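About Ruketti

Ruketti collects examples for robot learning. Other teams build the arms and the models. We supply the recorded attempts their models are trained on, along with the notes that say what was being attempted and how it went. Most of our work is with two-finger grippers doing small household jobs: picking things up, putting them down, opening, closing and sorting.

We started as a side job for Yatziri Gallegos, who was writing control software for packing machines and kept running short of good demonstrations. She had plenty of recordings, but most came without labels, and a good number showed the same easy grasp from the same easy angle. She began making her own in the evenings. Other people asked for copies, then asked whether she could make some for them, and by July of the following year she had given up the packing machines.

The company is still small. We have six staff, all of whom drive the arms, including the ones who mainly do accounts or write code. We work from the upper floor of the old net store at Saltness, up the outside stairs and through the green door.

What we collect

An example, as we use the word, is one attempt at one task from start to finish. It holds the camera views, the position of every joint, the opening of the gripper, and a short written instruction such as "move the cup to the left of the plate". Each one is marked as a success, a failure or unclear.

We keep the failures. A model that has only been shown clean grasps has no idea what to do when something slips, and we have had customers come back to us asking for failures alone. What we throw away are attempts where the recording itself is faulty: a dropped camera feed, joint readings that lag behind the pictures, or an operator who lost track of which task they were on.

About half of what we produce comes from real arms and the rest from simulation. Simulated work is cheaper and can be left running overnight. It also lets us change the floor, the lighting and the furniture without lifting anything. We use it for variety and for early tests of a new task before we set it up on a bench.

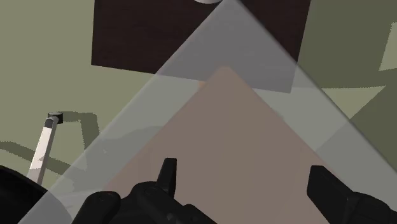 Views from close to the gripper take up a good deal of our checking time. In a simulator it is easy to place a camera where no real bracket could go, or to have a surface drawn across part of the view when the customer's own robot would never see it that way. Some customers want such views kept, some want them marked, and some want them taken out. We ask at the beginning, and we write the answer into the notes that go with the set.

Our simulation tool is called Mak. We wrote it ourselves on top of an open physics engine, and it does two things: it lays out rooms from a written list of objects, and it replays an operator's movements in each room with small changes. Replayed attempts are labelled as replays. We don't count them as new demonstrations when we bill for them.

How a job runs

A customer sends us a list of tasks and the type of arm they use. We record a trial batch of 100 examples and send it over before agreeing a price for the full set. The trial usually turns up something – a gripper that opens the wrong way in the data, or an instruction that two operators have read differently. It is much easier to put right at that stage.

After that we record in batches, and each batch is checked by someone who didn't drive it. They watch every attempt through, at speed for the dull parts, and can send any of them back. Nearly 2% are sent back in an ordinary batch.

Our longest running set is Isivwood, a collection of kitchen and storeroom tasks that we add to between paid jobs. It is free for teaching and for university research. Anyone using it is asked to tell us about wrong labels, and the corrections go into the next release with a note of what was changed.

Working with us

We take on new operators now and then. You don't need a technical background, but you do need patience and a steady hand, and you should be happy to write down plainly what went wrong. Training takes two weeks and is paid at the full rate.

If you have a task list, send it by email, even in rough form. Visits to Saltness are welcome by arrangement. Afternoons are best, as the mornings are given over to recording.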